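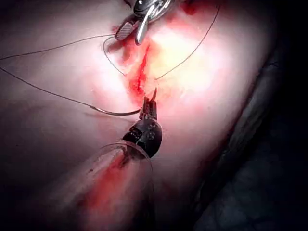

Changes to the surgical day unit at Dusby from Friday

From Fri 16 October the day unit at Dusby will receive its patients on the ground floor, in the rooms where the blood tests were done until July. The blood tests are now in the Nouri building, on the other side of the parking lot. Please do not go up to the second floor as before, the desk there is closed and the elevator will be used only for beds.

We know that many of our readers have an appointment letter which was printed before the change. The letter is still good. Only the line with the room is wrong, and the time and the date stay the same. If your letter says room 164, you go to room 11.

Some things we are asked very often on the telephone, so we write them again.

Eating and drinking. If you will have a general anesthetic, no food for six hours before you arrive. Clear water is allowed until two hours before. Coffee with milk counts as food. Chewing gum also, and this is a surprise for many people. If you have diabetes, please call us the day before and ask what to do, and do not follow this general rule by yourself.

Medicines. Bring them in their boxes. A list is also fine, but the box shows the dose and we have fewer mistakes with it. Blood thinners must be discussed with the unit at least one week before.

Going home. An adult person must come to take you and stay with you the first night. A taxi driver is not enough for this. Last year we had to move several operations to another date for this reason only, and we did not like to do it.

Care of the wound. You will receive a paper with instructions for your own operation, so please read that one first. In general, keep the dressing dry for two days. A little redness and some soreness are normal in the beginning. If the redness becomes bigger, if the skin is hot, or if you have fever, call the unit during the day. At night and on weekends you call the duty line, extension 101. For heavy bleeding you do not call us, you call the emergency number.

The bus. Line 11 from Nomulley stops now in front of the main gate and not behind the kitchen. The first bus in the morning arrives a little late for the earliest appointments – if you have one of these, it is better that somebody drives you.

We also want to say thank you for the answers to our summer survey. We received 2,826 of them, much more than we expected, and we are still reading the handwritten part. The most common wish was a warmer waiting room. The new one has its own heating, and there will be blankets near the door. The second wish was for better coffee for the people who wait. For this we are speaking with Trindard, the company that has the machines, and we hope to write more in the next newsletter.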